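Print this page | E-mail this page

Filed under: Film Fund / Home Release Grants / Interim Reports

Second progress report to the Bridovar Fund
Project: disc and download release of the film "Negash"
Submitted by the Joltthorpe release office, 2023-02-11

The present report covers the period since our first report and follows the order of headings which the Fund has asked for. Where a point was already closed in the first report, we do not repeat it. The financial table is sent separately as before, and in this text we mention money only where there is a change.

1. Picture and sound master

The master of the main feature is now complete and accepted. The running time is 78 minutes, the same as the cinema version. In the first report we wrote that the second reel had a problem with flicker in the night scenes. The lab at Flillau has worked on this reel again, and we compared the new version with the cinema print in a proper screening room, on a large screen. We are satisfied with the result. A small amount of flicker stays in the scene at the bus station, but it is in the camera negative itself and was visible also in the cinemas. The director has confirmed in writing that it should not be removed by stronger filtering, which would make the faces too soft.

For the sound we deliver two tracks, the original mix and a stereo version made for home listening. The stereo version took longer than planned. The dialogue in the kitchen scenes was too low compared with the music, and when it was raised we could hear a refrigerator which we did not hear before. The sound editor has cleaned these passages by hand. We have now listened to the complete film with headphones and also with ordinary television speakers, and we consider the work finished.

2. Subtitles

English subtitles are finished. The French and Spanish subtitles are translated, and the French ones are already checked against the picture. The Spanish file still has some lines that stay on the screen for too short a time, especially in the argument between the sisters, where three people speak at once. The translator is now shortening these lines. We expect the corrected file before the disc menus are built, so it does not delay any other work.

The subtitles for deaf and hard of hearing viewers were not in our first application and were added at the request of the Fund. We thank you for this request, because it made us look at the film again with other eyes. There are many moments in "Negash" where an important thing is only heard: the gate, the telephone in the neighbor's house, the song without words. We asked two viewers who use such subtitles regularly to watch a test version. Their main comment was that we described the music too often and with too many adjectives. We have made these descriptions shorter. They also asked for the name of the speaker when the person is not in the picture, and this is done now in the whole film.

3. Extra material

The following items are ready for the disc:

- the short film made by the same team before "Negash"
- the cinema trailer
- deleted scenes, together 20 minutes, with an optional introduction by the director
- a recorded conversation about the music
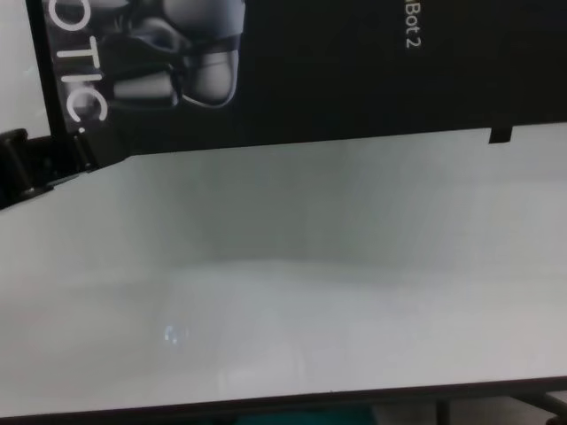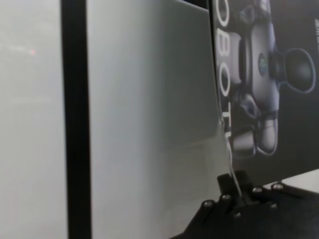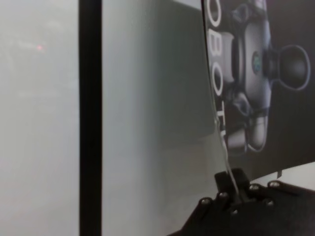 4. Rights and contracts

The music rights are the most difficult part of the project, as we said in the first report. Of the songs in the film, all except one are now cleared for disc and for download. The open case is the old dance song heard in the wedding sequence. The cinema contract for this song did not include home release. The publisher which signed that contract has been sold in the meantime, and the new owner needed some months to find the papers. We received in January a first offer, which was higher than our budget allows. We answered with a lower proposal and offered in exchange a credit in the booklet.

If there is no agreement before the menus are finished, we have a second solution. The composer has recorded a replacement in the same tempo, so the dancers still move correctly with the music. We do not like to use it, as the song is known to many viewers in the region, and its text is a comment on the story. The director has accepted the replacement as an emergency measure only. We will inform the Fund as soon as a decision is taken and will not take it alone.

The contracts for the extra material are all signed. The contract for download sales is signed for North America. For Europe we have a draft from the same platform and are waiting for their corrections on the length of the license.

5. Booklet and packaging

The booklet has grown from a folded sheet to a small book of 128 pages in the same height as the disc case. This is a larger change than we had foreseen, and we want to explain how it is paid. The additional printing is covered by the printer's discount and by money we have not used from the travel line. The total sum of the grant does not change and we do not ask for more.

The book contains an essay on the film, the shooting diary of the camera assistant, the complete lyrics with translation, and still photographs from the set. The essay has been edited. The diary is still with the translator, as it is written in a very personal style with many abbreviations, and several of them even the author could not explain to us anymore. We leave these as they are.

For the cover, the designer made a number of drafts and we chose the one with the empty road. The shops preferred a version with the two main actors. We have followed the shops in one respect, and the actors will appear on the outer sleeve, which can be taken off. The logo of the Bridovar Fund is placed on the back cover and on the first page of the book. Please check the attached proof and tell us if the size is according to your rules.

6. Disc production

The production of the DVD and the Blu-ray will be done by the same plant. We had asked three plants for offers, and the two cheaper ones could not give us a date. The plant which we selected requires the final files four weeks before pressing. The test disc will be checked by us on several players, including old ones, since we know from an earlier release that the menu buttons can behave in a strange way on older machines.

We have also decided to leave out the region code, so that the disc can be played in every country where we have the right to sell it by mail. The rights holders were asked and have agreed.

7. Publicity

Announcement of the release is prepared but not sent. We want to have first the answer on the song. Review copies will be sent as links and, on request, as discs. The cinema in Joltthorpe has offered one evening for a screening with the home release version and a conversation afterwards. We would be happy to welcome a representative of the Fund on this evening and will write to you separately when the day is fixed.

The mailing list has been cleaned, as many addresses came from the time of the cinema release and did not function anymore. It is now smaller, but the last message was opened by a much greater part of the readers than the one before.

8. Schedule

The release was planned for the spring and we keep May as the month of release for the disc and the download together. The master and the English subtitles are done in time. The Spanish subtitles and the translation of the diary are late by a short period that can be recovered. The song is the only point that can move the date. Should it not be solved, we would prefer to use the replacement music for the download and wait a little with the disc, if the Fund has no objection to two different versions. We ask for your opinion on this question, as the grant agreement speaks of one release and does not say if the versions must be identical.

9. Requests to the Fund

We ask the Fund kindly to:

- approve the movement of the unused travel money to the printing line
- approve the placement of the logo on the attached proof
- answer the question on the two versions in section 8
- confirm that the second payment can be made on the basis of this report

The final report will follow after the release, together with the first sales figures and three copies of the finished disc for your archive. If you need more than three copies, please let us know before the order goes to the plant.

Print this page | E-mail this page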